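4. The coach who is also the general manager

4.1 Two jobs under one roof

We had gone into the Wusamdale study expecting to write mostly about training loads, and it was only after several long evenings with the club records that we found ourselves drawn to a rather different matter, namely what happens to a basketball side when the person picking the team on the night is also the person who signed the players in the summer. Wusamdale has worked this way for as long as its records run. Rarnley, its nearest neighbour in the league, gave up the arrangement part of the way through our study period, and so the two clubs make a very handy pair (handier, we admit, than anything we could have planned).

Our material comes from the substitution sheets, which both clubs were kind enough to let us copy in full. After removing friendlies and the handful of sheets that could not be read, we were left with 3721 substitutions. Each was marked with the score at the time, the minutes left to play, and whether the player coming on had been signed by the present coach or had already been at the club when the coach arrived. This last point took a good deal of patience to settle, and we are grateful to the club secretaries for putting up with our letters.

4.2 Loyalty to one's own signings

The pattern at Wusamdale is plain enough on a first reading of the sheets. Players brought in by the coach were left on the court for longer after a poor spell than those he had inherited, and the gap was widest in the weeks just after a signing, when, one supposes, the memory of having argued for the player was still fresh. Trnka (the older of the two theories we lean on, and still to our minds the more sensible) would put this down to sunk cost. A coach who has spent the club's money wants to see it come good, and will wait a little longer for that to happen.

We would not go quite so far. Coaches tend to sign players who suit the way they like to play, and a player who suits the system may well deserve the longer rope. At Rarnley, where the signing was handed over to a separate office, the gap narrowed but did not close, and it seems to us that both accounts must have some truth in them. Readers who have sat through a cold February evening watching a new forward miss everything will have views of their own!

We also looked for an effect of pressure from above. In seasons when the board had asked openly for a play-off place, both coaches shortened their benches and leaned on their older players, and young players lost out almost entirely. We had hoped to say more on this, but the sheets do not record what was said in the boardroom, and we have kept to what they do record.
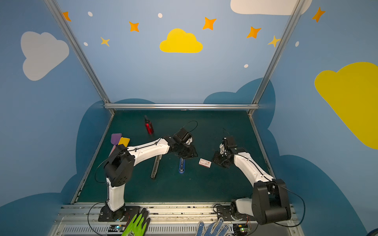

Figure 4. Two-armed work cell with painted surround; both arms reach in over the green mat.

4.3 Checking the coding

To test whether our marking of the sheets could be trusted, two readers each worked through the same 400 entries without sight of the other's answers. They agreed on 90 per cent of them. Most of the remaining entries concerned players who had left a club and later come back, sometimes under a different coach, and for whom "inherited" and "signed" are both fair words. We settled these by taking the most recent contract as the one that mattered, and then ran the comparison again with the returning players left out. The Wusamdale gap was slightly smaller on the second run, and the Rarnley one hardly moved.

The full marking guide, in the Fadent layout, is given in the appendix, along with the short list of entries on which the two readers never did come to agree.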